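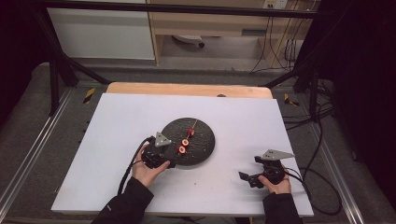

Photo: Mumau Lab

Skewers, hand-held grippers and the value of a bad demonstration

11 April 2025

The manipulation group at Mumau has finished the first round of Windum, a study of how much corrective motion a training set should contain. The task is food assembly: fruit pieces are threaded onto a thin wooden skewer over a plate. A person performs it with two hand-held grippers, and the recorded motion is used to train a policy for a two-arm robot. The group's lead researcher answered questions on the method and the result.

The first question was why fruit. "It deforms, it varies from piece to piece, and the hole you make is the hole you keep," the researcher said. "With a peg and a block you can retry until it fits. With fruit, the second attempt starts from a different object than the first."

The study collected 428 demonstrations. Operators were asked to work at a natural pace and to keep recording when something slipped. In many earlier data sets, the researcher said, a slipped piece ended the take and the file was deleted. Windum kept those files and labeled the section where the operator recovered.

Of the full set, 101 demonstrations contain at least one labeled recovery. The most common is a regrasp after the fruit rotates on the skewer tip. The next most common is a change in the angle of the skewer while the other gripper waits open.

"The waiting matters," the researcher said. "One hand is often idle for a second or more. If you trim that out, the policy learns to close the gripper early. We trimmed it in the pilot and had to put it back."

Two policies were trained with the same architecture and the same number of demonstrations. One saw only clean takes. The other saw a mix of clean takes and takes with recoveries. Each was then tested on skewers of three pieces, with new fruit for every trial.

The difference was small on the first piece and larger on the third. The researcher attributes this to accumulated error. "By the third piece the skewer is no longer where a clean demonstration would have put it. The clean policy has no examples from there. It tends to push beside the fruit and continue as if it had gone through."

The mixed policy was slower. It paused more often before contact, and in 6 trials it regrasped a piece that was already seated correctly. The group counts those trials as successes but reports them separately.

Asked about the hardware, the researcher said the main source of trouble was calibration drift between the two grippers. The group now runs a check, named Scanlon after the script that performs it, after every 5 demonstrations. Takes recorded between a passed check and a failed one are discarded.

The results cover one type of plate, one skewer length and one work surface. Firmer foods were not tested. "I would not extend the numbers to anything you have to push hard," the researcher said.

The next round, Stonetti, will vary the stiffness of the pieces and keep the recovery labels unchanged. Collection is in progress.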